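4.2 Rehearsal Practice and Audience Retention at the Lengyel Playhouse

The second case concerns the Lengyel Playhouse, a community theater with 80 seats and no permanent acting company. Interviews were conducted by Győri and Somogyi between the close of one season and the start of the next. The theater had by then adopted open rehearsals, in which members of the public may attend working sessions before a production opens. Admission is free, and visitors are asked to remain until the first break.
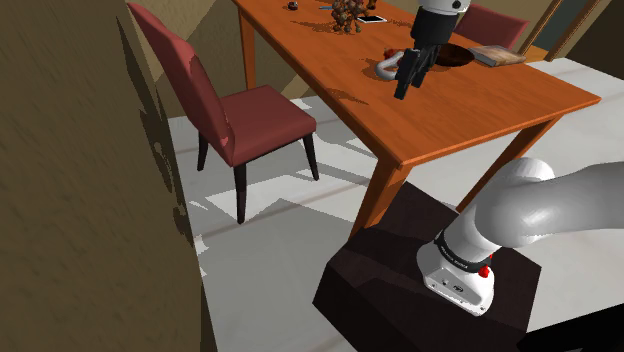
Open rehearsals were first proposed by Irén Bognár, the artistic director, as a way to keep subscribers in contact with the theater between productions. The board approved them for one season only. In her interview, Bognár described the early sessions as uneven: actors played to the visitors, and difficult passages were put off until the room had cleared. By the third production the company had settled into a fixed order of work, with text in the first hour and movement in the second, and the presence of visitors was no longer discussed at company meetings.

Attendance at these sessions was recorded by the front-of-house staff on paper sheets, which we were permitted to copy. The sheets do not separate subscribers from other visitors. We therefore sent a short questionnaire to 200 households on the theater's mailing list, asking whether any member had attended a rehearsal and whether the household intended to renew. The wording followed the form used in the Witulton case (Section 4.1), with one question on travel removed.
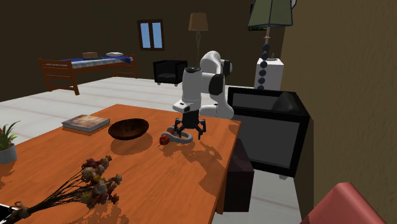 Figure 3. White robot arm with a black gripper beside a wooden table (computer rendering).

Households that had attended at least one open rehearsal expressed a stronger intention to renew than those that had not. This result should be read with care. Households already committed to the theater are more likely to give up an evening to a rehearsal, and the questionnaire cannot separate the two effects. Written comments were of more use. Several respondents said that they had returned to see how a particular scene had been resolved — a motive that does not appear in the Witulton responses, where visitors saw only a final dress rehearsal.

The interviews with performers point in a similar direction. Sándor Jakab, who appeared in both productions of the spring season, reported that visitors asked about small decisions of staging far more often than about character or plot. Katalin Pap, the stage manager, kept a list of such questions for 20 sessions and made it available to us. Most entries concern where an actor stands, when a door is opened, or why a line was moved.

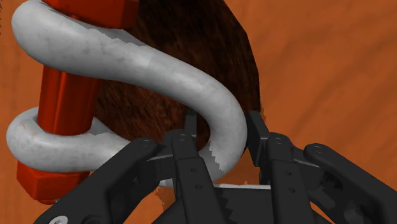
Stage properties form a separate group in Pap's list, and they deserve attention because they were the subject on which visitors and staff spoke most directly to one another. The playhouse owns few properties and borrows the rest, so that many are seen in rehearsal before their use has been settled. Questions were most frequent where an object had a plain working purpose outside the theater. A grey shackle with a red-orange bolt through its open end is the kind of object we have in mind: its form is simple, and a visitor can ask what it will hold or who will handle it without any knowledge of the play. Furniture and costume drew fewer questions of this type.

Staff views on the cost of the practice were divided. Pap considered the added work minor once seating had been marked out, while the technical staff noted that lighting changes could not be made safely with visitors in the side aisle and had to be moved to the morning. No payment was made for these hours in the first season. The arrangement was revised in July, and the revised terms are considered together with those of the Flindotum company in Section 4.3.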